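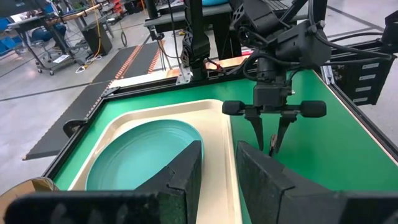 Left wrist view. Teal plate on the cream tray, right gripper over the mat.

Saturday, Dradthorpe bench. Place-setting task, continued. Operator: Hazel Ostrowski. Target for the session was 20 usable episodes, to go into the Erkari set before the next training run in February.

Task text as logged: "set the tray with plate, glass, fork and spoon". Order of items left free. Last week's episodes all went plate, glass, spoon, fork, and the policy learned the order better than it learned the placing. Operators now draw a slip before each episode and follow the order on it.

Checks before starting: leader arms zeroed, clocks compared, 5 s dry recording played back. Left wrist stream came up 2 frames behind the head stream. Restarted the Plillo logger and the offset cleared. Offset to be written into the session header from now on, even when it reads zero.
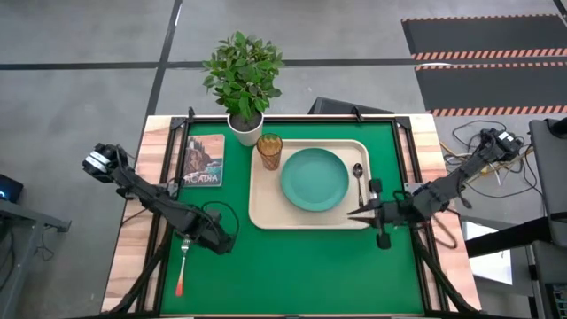 Head view. Plate, glass and spoon on the tray, fork in the left gripper.

Fork is the slow item. If it is gripped too near the end of the coloured handle it swings when the arm turns, and the operator then waits for it to settle. Those waits go into the data as still frames. Adeyemi's trimming script removes still stretches at the start and end of an episode but leaves the ones in the middle. I would keep it that way for now and mark them, as a policy that never sees a pause may let go too early.

Episodes where an item is dropped and picked up again: keep, tag "recovery". Episodes where a hand enters the work area: discard.
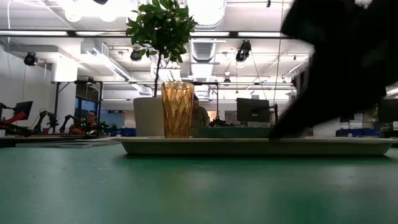

The side camera is the one I am least sure about. It sits at table height and was added to give the height of the gripper above the tray rim, which the head view does not give well. Exposure needs shortening. With the arm coming in on the right the gripper smears to a black wedge and the fingers cannot be told apart, while the amber tumbler stays sharp. Lowering exposure will darken the tabletop, but the ceiling lights are overexposed anyway, so there is something to gain at that end. It also takes in people at the far side of the room. Check whether the crop used for training leaves them out.

To do:
Set side camera exposure by hand and lock it.
Add mid-episode pause marks to the label sheet.
Ask Hazel for a second operator's set with the same slips.
Total frames per episode capped at 4,000; raise an error at the cap instead of cutting silently.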